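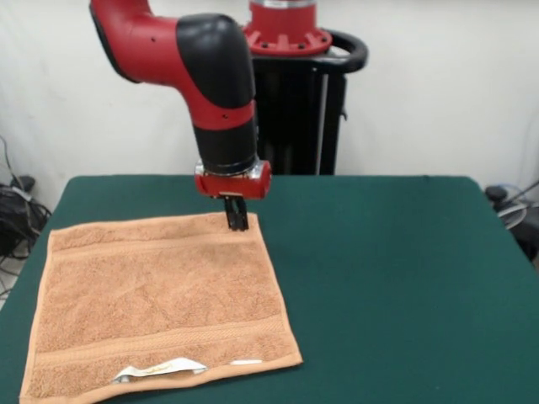

5. Recording towel-folding episodes

This section covers the recording of folding episodes on a single-arm Drunitz station with the Prindico recording software. Complete Section 3 (Mounting and Power) and Section 4 (Camera Alignment) first. If the station has been moved or the table has been bumped, repeat Section 4 before you record anything.

An episode is one complete attempt at one task, from the home pose back to the home pose. For the towel task, a standard batch is 100 episodes. Batches of a different size can be set in the Batch menu, but the upload tool will ask you to confirm them.

5.1 Before you start

1. Check that the felt is flat and free of lint. Use a lint roller, not a damp cloth.
2. Look at the fingertips. Replace the pads if an edge has lifted.
3. Open and close the gripper three times from the Manual tab. Both fingers should move evenly.
4. Turn on the room lights and close any blinds. Light that changes during a batch is the most common cause of rejected episodes.
5. Open Prindico, select your station, and choose the task "towel_fold_single".
6. Confirm that the camera preview is live and that all four corners of the towel area can be seen.

CAUTION: Keep hands, sleeves and lanyards away from the arm whenever the status light is green. Press the stop button before you reach onto the table, even for a small adjustment.

5.2 Placing the towel

1. Press Pause. Wait for the status light to turn amber.
2. Lay the towel on the left half of the table with the hem label toward the front edge. Leave the right half clear. The finished fold is moved there at the end of the episode.
3. Spread the towel by hand until no corner is folded under. Small wrinkles in the middle are fine and should be left in. A batch of perfectly smooth towels trains a policy that fails on ordinary ones.
4. Leave care labels and tags on. Do not tuck them under the hem.
5. Step back behind the floor line and press Resume.

Vary the starting position a little between episodes. Turn the towel by up to 15 degrees either way, and shift it toward or away from the arm by a few finger widths. The towel must stay fully on the felt.

NOTE: If a towel has woven bands, keep them running side to side. Episodes with the bands running front to back belong to a separate task, "towel_fold_turned", and must not be mixed into the same batch.

5.3 Recording an episode

1. Hold the leader handle in a relaxed grip and press the foot pedal once. A single tone means that recording has started.
2. Bring the gripper over the far right corner of the towel with the fingers pointing straight down. Stop briefly above the fabric.
3. Lower the fingers until the tips are on either side of the edge, then close. Take only the edge. A deep pinch picks up a second layer and leaves a ridge in the fold.
4. Lift just enough to clear the felt and carry the corner toward the front. Release it at the near right corner.
5. Repeat with the far left corner.
6. Make the second fold from left to right.
7. Pinch the folded towel at its near edge and drag it to the right half of the table.
8. Return to the home pose and press the pedal again. Two tones mean that the episode has been saved.

Move at a steady pace. Pauses longer than a couple of seconds are flagged in review. If you miss a pinch, open the gripper, back off and try again in the same episode. One recovered miss is useful data. After a second miss, discard the episode.

To discard, hold the pedal down until you hear the long tone. The episode number is not reused.

CAUTION: Do not press the fingers into the table. The force limit will stop the arm, and the episode will be marked as faulted. After three faults in one batch, run the wrist check in Section 7.2.

5.4 Labeling

Each saved episode opens a short form. Fill it in before you place the towel again.

Result: Success, Partial or Fail. Choose Partial if the fold is complete but the towel was not moved to the right half.
Recovery: Yes if any pinch was repeated.
Towel code: the code on the storage bin, not the one on the care label.
Comment: optional. Keep it to one line.

Do not change a result to improve the batch score. Failed episodes are kept and used for the success detector.

5.5 Changing towels

Change the towel every ten episodes, or sooner if the loops begin to pull. The Holanda set shipped with the station contains both thick and thin terry towels. Use at least four different towels in a batch. If you use your own, register them under Objects > Add first.

5.6 Ending the batch

1. Return the arm to the home pose and press Stop.
2. Select Batch > Verify. Episodes with missing camera images are listed in red.
3. Re-record any listed episodes under the same batch name.
4. Select Upload. The station can be switched off once the progress bar closes.

Local storage holds 1,570 towel episodes at the default camera settings. Prindico shows a warning when 884 remain free, and again when there is room for only one more standard batch. Uploaded episodes are not removed automatically. To clear them, use Storage > Remove Uploaded.

For stations fitted with the Drelletti wide fingers, see Section 6 before recording. The pinch height is different, and the two finger types cannot be combined in one batch.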